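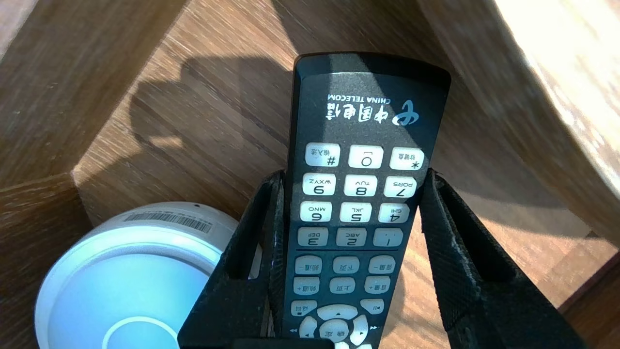 **Marisela Quade**
Visitor Programs Coordinator, Flikholm Robotics Open Day

## Questions we get about the open day

**Do I need to sign up ahead of time?**

Yes, please, even if you're only hoping to drop in for half an hour. We had around 700 people through the Stemine building last May and the hallway by the coat racks got very friendly indeed! The sign-up form asks for a name, an email and how many are coming with you, and you'll get a note back with your arrival time.

**What will we get to see?**

Mostly ordinary household things being picked up and held, at a pace that surprises people who have come expecting the movies. A TV remote standing on its end between two gripper fingers doesn't sound like much when I write it down, but folks will happily stand there and watch (I still do, and I've worked here for years). The demonstrations run in the furnished rooms on the ground floor, with a short talk in the Abella room for anyone who'd like to sit down first. 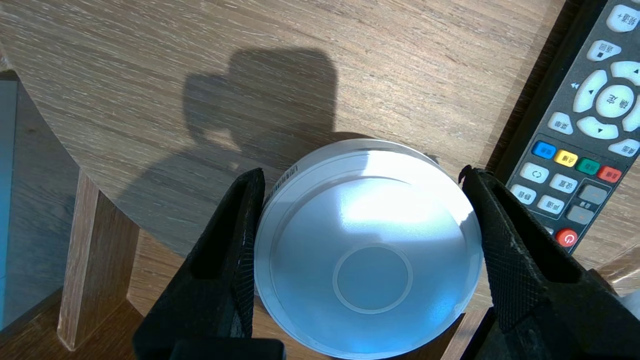

The talk is entirely optional, and you can slip in late or leave early without hurting anyone's feelings. It covers how we choose tasks and what we mean by a good grip, and there's plenty of time for questions, including the very simple ones, which tend to be the ones our engineers like best.

**Can my kids come?**

We'd love to have them. Anyone under 13 needs a grown-up alongside the whole time, and we ask everybody, tall or small, to stay behind the floor tape while an arm is switched on. Strollers are fine in the lobby, but the demonstration rooms are a bit tight for them.

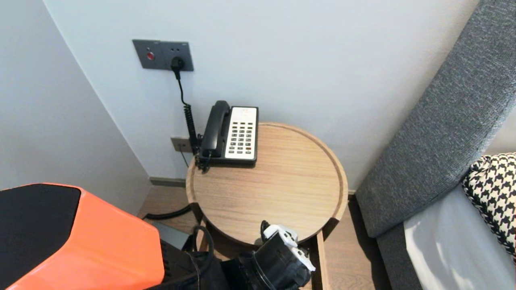 **Can we suggest something for the robot to try?**

You can, and we really enjoy this part of the day. Tell your guide, who will pass it along to whoever is running that room, and if it's safe and there's time, they may give it a go. Small, sturdy objects are best. Last year somebody asked about a desk phone like the one on the round oak table by the bed, with its handset lying in the cradle and that coiled cable hanging behind, and we had such a nice long conversation about cords that the next group had to wait for us.

**May I take pictures?**

Of course, just leave the flash off. Our team is glad to be asked before you point a camera at them.

**Where do we park?**

Use the Parna Street lot and come in by the side door, where there's a ramp.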